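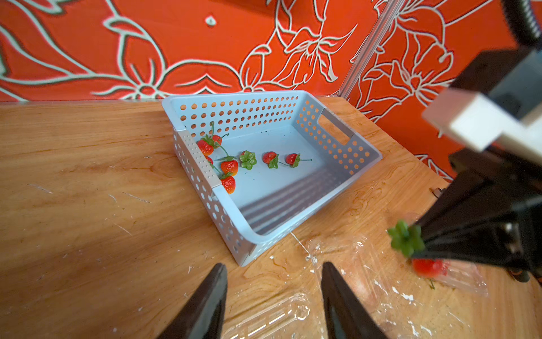
Budgeting a second bench cell, part 2: the small stuff

In the first part I covered the arms, and the short version is that I'm keeping the pair I have and not buying a third. This part is the rest of the list. It's longer than the arm list and it adds up to more than I expected when I wrote the first draft of the budget in a notebook.

The ceiling for the whole round is $2,000. It comes out of the same account as the car insurance, so it's a hard number. Anything that doesn't fit moves to next year.

Fingertips

Fruit packing is the task I plan around, and the fingers decide most of it. The artificial strawberries have a glossy body and a thin wire stem, and the two want different things from a gripper. A finger with a blunt tip holds the body well enough. Picking by the leafy top needs the tips to meet cleanly along their full width, and cheap printed tips stop doing that after a while.

I priced two options. Gonitz sells a molded pair for $198 with the mounting screws. Printing my own costs almost nothing in material and an evening per set in fitting and filing. I've gone with one molded pair for the arm that does the picking and printed tips for the other arm, which mostly steadies the container. If the molded pair lasts until next spring I'll buy another.

Wrist cameras

No purchase. The existing ones are adequate at this working distance. What I do need is a better cable, with a right-angle plug and enough slack for full wrist rotation. I've budgeted for spares, since a cable that fails intermittently costs more time than one that fails outright.

Containers and fruit

Two things I got wrong last time.

First, clear clamshells. They're nearly free and I treated them as free, so I bought one sleeve and used the same few until the lids went out of shape. A hinged lid that has been opened too often doesn't behave like a new one, and the closing step then depends on which container happened to be on the table. This time they get a line in the budget as a consumable, the same as tape.

Second, the fruit. The leafy tops come off the artificial strawberries. You can glue them back, but the glued ones are stiffer at the joint and I don't want a mix. I'm buying from the same supplier as before so that the size stays constant, and I'm buying more than I need. Loose tops stay in the bin unless I'm resetting it anyway – a real bin would have some debris in it too.

The source bin is a perforated plastic basket from a housewares store. Not replacing it. The holes are useful because I can put a zip tie through the wall and fix it to the bench if it starts to creep.

Table

I looked hard at an aluminum extrusion bench from Havimholm. It's a good product and the T-slots would make clamping much easier. It's also most of the ceiling by itself. The wooden table has scratches and paint flecks on it, and none of that affects reach or repeatability. It stays. I'll spend on two more edge clamps and a sheet of non-slip mat.

Power and stopping

The Mabuza supply is $212 and is the single largest line. I currently run both arms from separate bricks of different ages, and when they move together under load one of them sags. A single supply with headroom fixes that, and it gives me one place to put the stop switch. If I could only buy one item on this page I'd buy this one.

Thabiso Mokgethi, who read the draft, asked why there's no torque sensing on the list. Fair question. For fruit this light I'd need a sensor with resolution well beyond what I can pay for, and motor current tells me enough to detect a missed grasp most of the time. It's on the list for next year, below the bench.

Software and storage

Fostance raised the price of their logging plan, so I'm dropping it and writing to a local drive. A drive is a one-time cost and I already own the enclosure. The loss is remote viewing, which I used rarely.

Order of purchase

Power supply first, then the molded tips, then cables and clamps. Fruit and clamshells go last because they ship fastest. I'm holding back up to 15 percent of the ceiling for the things I forgot, and shipping comes out of that too.

Orders go in during April. I'll post the final receipts next to the estimates once everything has arrived, including the lines where the estimate was bad.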